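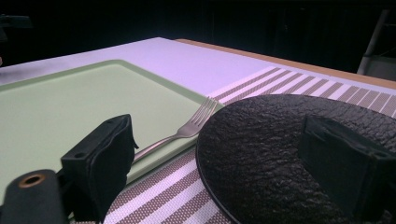 A metal fork resting partly on a green tray

Public canteens in Vanside

The public canteens of Vanside are a group of low-price dining rooms run by the town of Vanside and, since a reform of their management, by the Beseck Canteen Society on behalf of the town. They serve a warm midday meal to any person who comes, without regard to age, income or place of residence. The canteens are known locally as "the rooms". At present there are four of them: Market Room, Station Room, Annan Room and the Lower Mill Room.

Origin

The first canteen was opened for the workers of the Lower Mill, which at that time employed the larger part of the town. The mill had no kitchen of its own, and the workers ate bread and cold food beside the machines. After several complaints about grease on the finished cloth, the owners of the mill gave a storage hall to the town on the condition that it would be used for eating only. The town put in two stoves and a long counter, and the hall received its first guests in November of the same year.

In the beginning the canteen was open only to persons who could show a mill card. This rule was removed when the mill reduced its hours and the hall was half empty. Families of the workers were admitted first, then pupils of the nearby school, and finally everybody. The card was replaced by a brass token, which was bought at the door and given to the server. Tokens of three sizes are known. The large one was for a full meal, the middle one for soup with bread, and the small one for a drink. They are sometimes found in gardens in the Annan quarter, where many mill families lived.

Expansion

The Station Room was opened in the former waiting hall of the railway, and the Market Room followed in the ground floor of the grain exchange. The Annan Room is the youngest and also the largest, with almost 400 seats. It was built together with the housing estate around it and is the only one of the four which was planned as a canteen from the start. Its roof has a row of high windows on the north side, so that the room has daylight but does not become too warm in summer.

A fifth room existed for a short time in the village of Beseck, which was joined to the town later. It was closed because the food had to be carried from the Station Room by cart and arrived late in winter. The building is now used by the society as its office, and from it comes the name of the society.

Meals

The menu is the same in all rooms on a given day. It consists of a soup, a main dish with or without meat, and a small dessert or a piece of fruit. The dishes are mostly those of the region: barley soup, stewed beans with smoked fat, potato dumplings, baked fish from the river, and in the cold months a thick cabbage dish known as mill pot. Mill pot was first made from what was left of the vegetables at the end of the week. Today it is prepared from fresh ingredients and has its own place on the menu, and some guests come only for it.

All cooking was moved to the kitchen of the Annan Room when the other kitchens became too old to be repaired. The soups are finished in each room, because it was noticed that they lose taste when they are transported ready. Bread is bought from bakeries in the town, which change every year by a simple draw.

According to the society's yearly report, the rooms together served 3858 meals in their busiest week. The Market Room has its highest number of guests when the cattle market is held. The Lower Mill Room is the quietest and closes for the month of August.

Service and customs

Guests take a tray at the entrance, move along the counter and pay at its end. Cutlery is taken after paying, and this order surprises many visitors. It comes from the time when forks and spoons were missing in large numbers and the cashier was asked to hand them out personally. The cutlery was then stamped with a small mill wheel on the handle. The stamping was given up later, but older pieces with the wheel are still in use next to newer ones and are collected by some residents.

It is the custom to wish a good meal to the whole table before sitting down, also to strangers. Seats are not reserved. At the end, guests bring their dishes back to a hatch, and it is considered impolite to leave them on the table.

Payment

The brass tokens were followed by paper tickets in booklets of ten. On August 8, 2021, the booklets were replaced by Triteo, a prepaid card which is also valid in the town library and the swimming bath. The change was not welcomed by all guests. A petition with 1101 signatures asked to keep the paper tickets for older people. As a result, single tickets are still sold for cash at the Station Room and are accepted in every room.

Buildings

The Lower Mill Room is a protected building. Its cast iron columns and the original counter are preserved, although the counter was shortened by one third when the door was made wider. In the Market Room, the painted prices of the grain exchange can be read on the east wall. The Station Room keeps its clock, which runs but does not strike.

See also

Annan quarter
Lower Mill (Vanside)
Mill pot
Vanside grain exchange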